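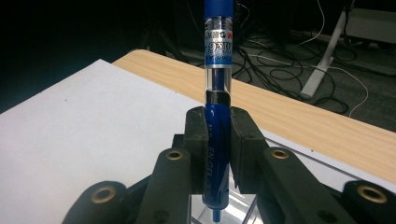
Minutes recorded by Colleen Sawatzky, Secretary

OLIER NEIGHBORHOOD LIBRARY ASSOCIATION
Minutes of the Regular Meeting of the Board, April

The meeting was called to order at 6:32 p.m. in the reading room of the Jacobs Street branch, Duarte Guerreiro presiding. A quorum was present. The agenda was adopted with one change: the report on Sunday hours was moved ahead of the budget report.

1. Minutes of the previous meeting
The minutes were approved as corrected. Under item 4, "Hutar Room" should read "Hutar Hall."

2. Sunday hours
Ms. Sawatzky presented the results of the patron survey. Of 206 forms returned, most favored opening on Sunday afternoons during the school year. Several respondents asked that the children's section open at the same hour as the rest of the building. The Board discussed staffing, heating and the parking agreement with the church across the street, which does not cover Sunday use before 1 p.m.

Moved and seconded that the Jacobs Street branch open on Sundays from 1 p.m. to 5 p.m. on a trial basis, beginning in September. Carried, one opposed.

3. Budget
The Chair reported that the book sale brought in $755 after expenses. The proceeds will go to the large-print collection, as agreed at the January meeting. The repair estimate for the return chute has not been received from the contractor. The Chair will ask for it in writing.

A member asked whether fines for overdue audiobooks were still being collected. The Chair replied that they were not, and that the sign at the front desk is out of date. It will be removed. 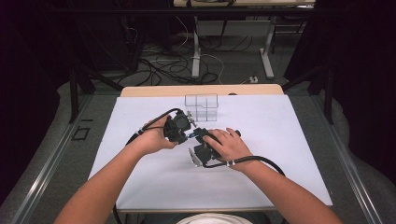 Minutes, continued. Submitted by C. Sawatzky; reviewed by D. Guerreiro

4. Local history collection
The Board received a list of items offered by the Fudedeo family, consisting of letters, two ledgers from the former feed store, and around 32 photographs of Olier before the highway was built. The family asks that the ledgers not leave the building. Discussion followed on whether the locked cabinet in Hutar Hall is dry enough for paper records. Ms. Sawatzky will obtain a humidity reading before the next meeting.

Moved and seconded to accept the gift with thanks, subject to a signed deed of gift. Carried.

5. Meeting room policy
The draft policy was read for the second time. Section 3 was amended to allow groups 15 minutes before and after each booking for moving chairs. The word "nonprofit" was struck from Section 5. The policy was adopted as amended and will be posted at both entrances.

6. Other business
The Chair noted that the summer reading program still needs a speaker for the opening session. Suggestions should be sent to the Secretary.

The next regular meeting will be held in Hutar Hall at the usual time. The return chute and the cabinet reading will be carried forward as old business.

The meeting was adjourned at 8:10 p.m.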